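Learning to Finish Small Things

For many years I believed that I have a problem with discipline. I bought books on this subject and I read them, usually until the middle. 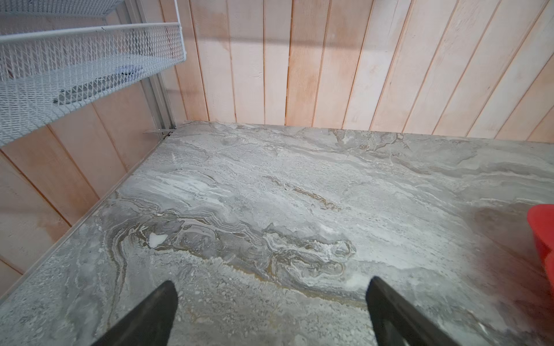
In February I counted the notes in my notebook application, because the program shows the number at the bottom and one evening I finally looked at it. There were 3,574. Most of them were ideas for how to become a better person. Some were only one line, like "wake up earlier" or "speak slower in meetings". One said "patience!!" with two exclamation marks, and I have no memory of what made me write it.

I felt ashamed first and then curious. If I had used even a small part of these notes, I would be a very different man today. So I asked myself what I was doing when I wrote them. I think I was collecting. When I write down a good intention, I get a pleasant feeling, almost the same as if I had already done the thing. After that feeling is gone, I need another intention.

I talked about it with my friend Kusum Rawat, whom I know from the time when we both lived in Lukness and took the same evening course in bookkeeping. She listened to me for a long time and then she asked, "Which one did you finish?" I started to explain that personal growth is a process and cannot be finished. She asked again. I could not name any.

This question stayed with me for the whole way home and for some weeks after. I understood that I had always chosen goals which have no end. "Be more calm" has no end. "Read more" has no end. You can work on them for twenty years and there is never an evening when you can sit down and say, it is done. For some people this is fine. For me it means that I am always in the middle of everything, and I become tired and look for a new book.

So I decided to try with goals that have an end, and to keep them very small. I gave myself 92 days. The first one was to write a letter to my old teacher from Harju, who helped me when I first came to this country and whom I had not thanked properly. I had "write to teacher" in my notes four times, in different years. The letter took me one evening and one morning. I wrote it by hand, and I was careful with the articles, which are still difficult for me, and I put it in the mailbox before breakfast. Then I came back and did not know what to do with myself! I expected to feel proud, but mostly I felt quiet.

The second one was to repair the zipper of my winter coat, and the third was to learn one song on the guitar from the first note to the last, also the boring part in the middle. I chose an easy song. My neighbor Ji-hoon Kang, who plays much better than me, heard it through the wall so many times that he now sings it in the stairwell.

Not all of it went well. I wanted to finish a course in public speaking which I had started at Vollaner two years before, and I stopped again at the same lesson as last time, the one where you must record yourself and listen to the recording. I did record myself. I could not listen to it. I have left this goal on the list with no mark next to it, and I look at it sometimes.

There was also a period near the end of the second month when I became too strict. I made a table with columns, and I began to choose goals only because they were quick, so that I could fill the table. I cleaned the same drawer twice. When I noticed this, I threw the table away and went back to a plain sheet of paper with one line on it. If the line is finished, I write the next one. If it is not finished, there is no place for another.

I want to say something about rest also, because in my family rest was something you had to deserve. My father worked even on holidays, and he would look for a hammer when guests were sitting in the living room. I carry this in me. When a goal has no end, there is no natural moment for rest, and you either work without a pause or you run away. With a small goal I know where the pause is. After the letter I took a long walk by the canal with no podcast in my ears. I had not done it for a long time, and I saw that they had painted the bridge.

What about the notes? I deleted many of them, slowly, some each evening with my tea. I kept 1,199, which is still too many, but I could not let go of those from the year when my daughter was born. They are not really about improvement. I wrote down what she did and how little I slept, and under it I always added some advice to myself that I never followed.

Kusum has now asked me to do the same thing with her, each of us with one line on paper, and on the first evening of every month we call each other and read the line. Hers is to empty a box of her mother's photographs that has been standing in the hallway since she moved to Jestico. Mine is to listen to the recording. It is four minutes long. I have moved the file to the desktop, and I will write here when I have heard it to the end.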